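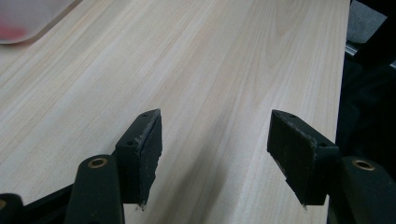
What is the Clunby Open Day?
It is a yearly demonstration at the Clunby workshop in which visitors watch people teach handling tasks with hand-held grippers, and may then try the same tasks themselves.

The Clunby Open Day is a public event about robot handling of everyday goods. It is held each September in the workshop of Gastero, a small automation firm. The event was started by the engineer Velimir Hoxha, who had noticed that most visitors to robot shows stood behind a barrier and could not touch anything. The first edition had around 200 visitors. Later editions were kept smaller so that every group could sit at the table.

Programme

The doors open at nine in the morning. Visitors are received in groups of six, and each group stays for one session. A session begins with a short talk, which for many years was given by Rainer Reuter. He explains how the movements of a person's hand can be recorded and later used for training a robot arm. After the talk, a staff member takes a gripper in each hand and works with ordinary packed food. Soft packets are preferred over boxes, as they change their shape when they are pressed and so are harder to hold well.
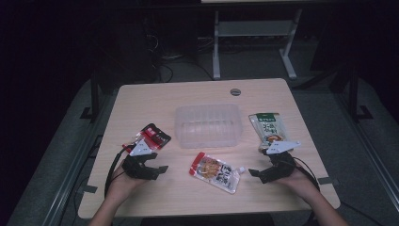
Snack packets, a spouted pouch and a clear tub on the work table.

The usual task is called the Hakach task, after the street where the first workshop stood. The person must pick up a packet, bring it over a container and let it go inside without throwing it. Visitors often find this more difficult than it looks, and many of them squeeze too early. Suryani Pelupessy, who has prepared the tasks since the second edition, recommends to approach the packet slowly and to close the jaws only when both are at the same height.

A second task needs both hands. One gripper holds an end of the wrapping and the other one pulls gently, until the material is straight. It was added by Rok Petkov at the request of a packaging company, Mousavi, and it has stayed in the programme. 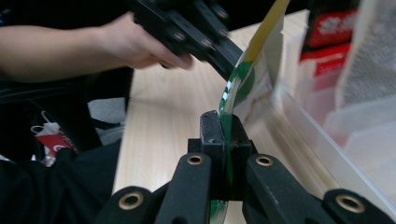 A green-and-white strip held between two grippers.

Reception

Teachers from the area have praised the open day for its plain language. Bujar Dervishi wrote in a local newsletter that the talk was too short and that the colour of the grippers, which is black, made them hard to follow from the back row. In the following year the seats were moved closer to the table. Entry remains free, but places must be booked.

Categories: Robotics events | Recurring events held in September | Technology open days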